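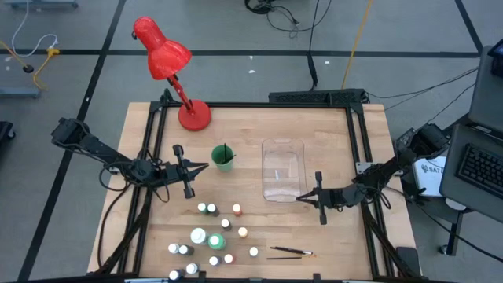
Photo: Bushra Talpur / Girnow lab

Haris Bugti has spent most of a year teaching two robot arms to tidy up after a painter, and he would like it known that he doesn't paint.

"People send me watercolour tips," he says. "I have no use for them."

His method, which the group calls Osell, is an argument about mess. Most training runs start with the objects set out neatly. Bugti's start with paint bottles scattered over the table, brushes lying wherever they land, and a desk lamp standing in a corner to be left alone. His colleague Bushra Talpur does the scattering. She has been told she is too tidy at it.

"I kept making rows," Talpur says. "Haris would come over and wreck them."

The policy trained on neat layouts finished 63 clean-ups out of 519. Retrained on 2000 messy demonstrations, it got through more than half -- a result Bugti describes as "fine", in the tone of a man who has checked it many times.

Bottles go in the clear container, brushes in the green cup. The bottles are the easy part. A brush lying flat gives a gripper very little to hold, and the two arms still sometimes go for the same one.

"They're very polite about it," says Talpur. "Both stop. Then we all wait."

The group hopes to try Osell on a second table in March, with cutlery. Talpur has already been asked to practise throwing forks.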